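Gripper closing on its own: what happened and what I changed

May 26, 2019

I said last time that I would write up the pick-and-place arm once it had got through 300 runs without me touching it. It got to 217. On that one the gripper shut when it had been told to open, and a bit later it shut on my thumb. The thumb is fine, it was a pinch and a bruised nail, but the way it happened bothered me enough that the arm has stayed off for most of May while I sorted it out.

The set-up hasn't changed much. The arm is the second-hand Vallbridge, the gripper is the Clomach two-finger one with the yellow plastic fingers and black pads, and there is a small camera at the wrist so the program can see what it is about to grab. It works on the speckled worktop with a mix of household things, stiff ones and floppy ones. The stiff ones are where I first noticed something was off. The gripper would come down beside an object and the finger would end up closer to it than the approach should allow.
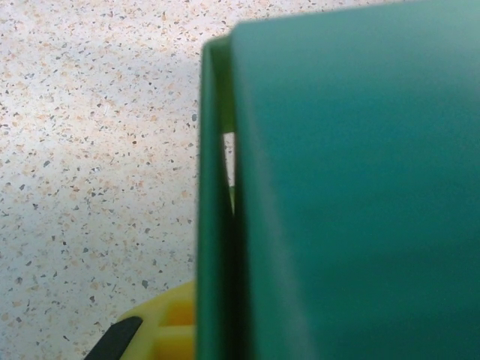 Alfie Pickering wrote back after I sent him a few of the wrist camera pictures and asked if I had checked the zero position since the last power cut, as a gripper that has lost its zero will tell you it is wide open when it is halfway shut. He also asked whether the emergency stop cut the gripper supply as well as the arm. I told him yes to the second question. I was wrong, and I'll come to that.

On run 217 the arm moved over the next item, the command to open went out, and the fingers closed all the way until the pads met. Then they opened part of the way and stopped. The arm carried on down as if all was well, touched the item with the backs of the fingers and pushed it along the worktop until the force limit tripped.

I pressed the stop button, waited, and reached in to move the item. While my hand was between the fingers the gripper closed again. It isn't a strong gripper, but it holds on until it is told to let go, and with the stop pressed there was nothing to tell it. I had to pull the plug out of the wall with my other hand.

What the log said

The gripper board keeps its own short log, which I had never looked at before. It showed a line for start-up right where I expected to see the open command. There were two more start-up lines after that, the last of them when my hand was in the way. So the board was restarting by itself.

When this model starts up it finds its zero by closing until the fingers meet something, and it takes that as fully closed. If they meet each other, fine. If they meet an object, or a thumb, every position after that is out by the width of whatever was in the way. The controller has no idea, because the number the gripper sends back looks perfectly sensible.

That explained the odd approaches as well. I went back through the saved pictures and the finger positions in the file did not agree with where the fingers plainly were. I should have caught it then. I had put it down to the camera mount having shifted, and tightened the mount.

Finding the cause

The board runs on 24 volts through a cable that goes down the arm and loops round at the wrist. With the meter on the board end and the arm held still, the supply was steady. When I turned the wrist by hand towards the end of its travel, it dropped out. One of the crimps in the wrist connector had never gripped the wire properly and the loop was short enough to tug on it.

So the fault was a bad crimp, which I made myself last autumn, and a loop that was too tight. I made a new cable with a longer loop, clamped it either side of the connector, and turned the wrist back and forth until I was bored. No drops.

I then put some softer and more awkward things back on the worktop - folded green paper, a shiny orange thing with white netting by it - and ran slow approaches at low force, comparing the reported gap with the wrist camera each time.

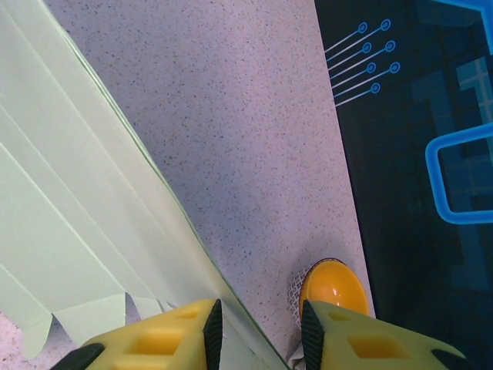 The emergency stop

The worse problem is the button. The stop circuit on the Vallbridge cuts power to the arm motors. I had wired the gripper to a separate supply so that it would not drop things when the arm was stopped, and then forgotten that I had done it. Not dropping things seemed a good idea at the time. It also meant that pressing the button left a live gripper that could restart and go looking for its zero whenever it liked.

I asked Gemma Sowerby what she does with hers. She keeps power on the gripper too, but in her program the fingers go limp when the stop is pressed, and the power is isolated at a switch before a hand goes anywhere near. Mine can't be made to go limp that I can find, so I have gone for cutting it. The changes are:

The gripper supply now runs through a relay on the stop circuit. Press the button and the board is dead. Whatever it is holding may fall, and I keep the arm low enough that it doesn't matter.

Automatic zeroing at start-up is switched off. It was a setting, on page two of the menu. The gripper now sits still after a restart and waits for me to press a key with the fingers clear.

The controller watches for a reply from the gripper and stops the arm if it hears nothing for 200 milliseconds. Before, it just used the last number it had been given.

I don't reach in with the power on. There is a switch on the front edge of the bench now and I turn it off first.

Still to do

The old positions in the saved runs can't be trusted from the first restart onwards, and the log doesn't go back far enough to say when that was. I'm going to throw them out and begin the 300 again from nothing. I also want a second look at the other crimps from that same afternoon, as I used the same cheap tool for all of them. Wayne Tunstall has offered to lend me a proper ratchet one and I'm picking it up when I'm next over in Meradton.

If you have a Clomach with the same start-up routine, the setting is called "home on power" and it comes switched on. Check it with the fingers clear.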